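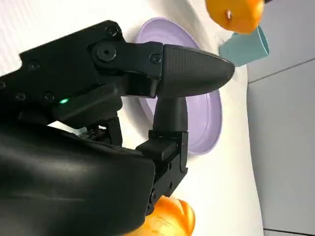
Kitchen & Home > Tea, Coffee and Crockery

Thread: Best everyday mug? (and does the plate have to match)

Prultard
Started September 27, 2024

Right, I'm finally replacing our crockery and I'm far too excited about it. We've had the same white set since 2000 and the glaze has gone grey inside every single mug. I want colour this time! My heart says pale blue mugs with plates in something completely different, my other half says a set is a set and mixing them looks like a jumble sale.

What do you all drink out of daily? Thick or thin? I make a big pot of tea and forget about it, so keeping warm matters more to me than looks (but looks do matter).

marlene_prado
Oh I love this question. Thin rim, every time. A thick rim makes tea taste of mug. I've got a bone china one from a pottery sale in July, £13, and I've hardly touched anything else since.

Mix your colours, please! Blue with lavender is gorgeous, like a hydrangea.

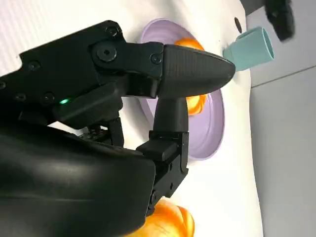 Still on the same table, Marlene

J. Montoya
Have to disagree on thin rims. Lovely for ten minutes, then you've got cold tea. Stoneware holds its heat much better if you warm it first – a splash from the kettle, swirl, tip out. My everyday one is a great fat thing with a handle you can get all four fingers through. Thirteen years old, two chips, going strong.

Apolinar Escobedo
Handle is the thing people forget to check. Pick it up in the shop and imagine it full. If your knuckles touch the side it'll burn you every morning of your life.

On matching, I'm with your other half, sorry. We went mixed once and I never got used to it. Ended up giving the lot to my niece.

Prultard
Knuckle test noted!! Four fingers might be asking a lot, I've only seen that on soup mugs.

Apolinar, was it the mix itself or just those colours? I keep going back to soft shades because they seem to get along with each other whatever you do.

Apolinar Escobedo
Could have been the colours. It was brown and lime.

marlene_prado
Well there you are then.
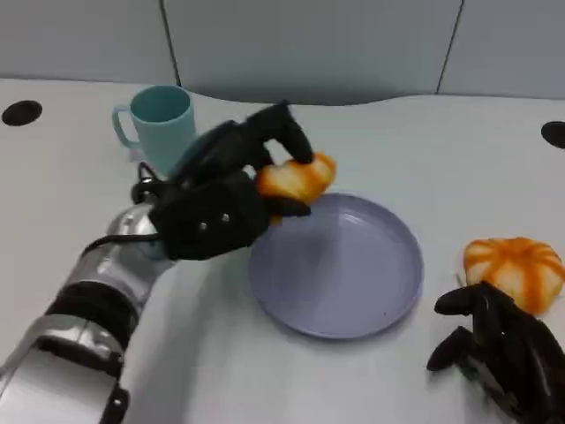 Light blue mug, round lavender plate, and two orange pumpkins for autumn

J. Montoya
OK, I still say a set is easier when something breaks, but that blue and lavender is really nice. Orange goes with it too, which I wouldn't have guessed.

Prultard
That's the one! That's exactly what I had in my head. Showing this at home tonight.

Laurențiu B.
Coming in from the dishwasher side of things. Whatever you buy, turn one over and look at the foot. If it's got a deep hollow it collects a pool of dirty water every wash and then pours it down your sleeve. You want a little notch in the foot so it drains. Bought 29 quid's worth of mugs without checking and I'm still cross.

Also plates: measure your cupboard. Ours take up to 29 cm and I've seen dinner plates bigger than that.

J. Montoya
The sleeve thing, yes. Every time.

Prultard
Just measured, mine's smaller than I thought, so that rules out two of the ones I'd saved. Going for four mugs and four plates to start with and I'll add bowls once I've lived with the colours a bit. Does anyone find pale glazes show spoon marks? The old white ones were terrible for it

marlene_prado
A bit of bicarb on a damp cloth and they come straight off. Matt glazes are worse than shiny.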